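Two-arm handling kit, trial inspection
Merkgate, January
Checked by: Ghazal Shahbazi
Supplier: Ekel
Unit: Flidska kit, two arms, on loan for review

Marks used: OK, FIX (before next run), ASK (supplier to answer)

1. Before power-up

Stop button within reach of the operator: OK
Stop button tested from both sides of the bench: OK
Floor marking around the work zone: FIX. Tape is lifting at the door end. Czarnecka to redo it.
Supply cable strain relief: OK
Manual on site, current version: ASK. Ours is missing page 14. The contents list says it covers hand-guided mode, and we need that page before anyone is trained on it.

2. Arms and hands

Wrist bolts at marked torque: OK
Cable slack through full wrist turn: OK, but little to spare on the left arm. Look again at 80 hours.
Finger pads free of splits: OK
Screws on finger joints: FIX. One turned by hand. Retightened, recheck next shift.
Hands hold on loss of power: OK. Tested 2 times with a padded load.
Speed limit in shared mode: OK. Locked at the setting Ekel gave us.

3. Bench and work area

Bench stable under side push: OK
Loose items kept to the lower shelf: OK
Nothing stored on the floor inside the marked zone: FIX. Agreed with the shift lead, to be cleared at the end of each shift.
Lighting: OK 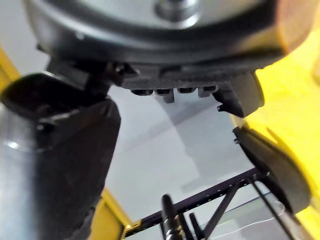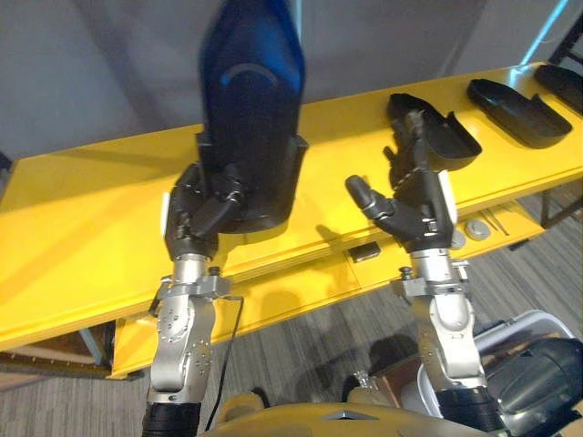 Comments for the buying decision. My main concern is the service contract more than the kit. Ekel quotes a 14-day wait for a replacement hand, and the trial agreement says nothing about a loan unit in the meantime. With one hand out we can't run a two-handed job at all. The bench layout also needs a decision from us. The black trays sit in a row along the back of the yellow top and small parts are down on the shelf in front, including what look like tweezers or thin rods, so a person picking up a small part has to reach in near the arms. I would like the small parts moved to a side table before we sign off shared mode. The supplier's log gives 99 percent of cycles finished without a stop. I have not checked that figure and it should not go in our report until we have our own count.

Open items

Page 14 of the manual: Ekel
Loan hand during repairs, in writing: Ekel
Floor tape: Czarnecka
Finger joint screw recheck: Shahbazi
Side table for small parts: Merkgate stores

Result: may run with the operator present. Not cleared for unattended use.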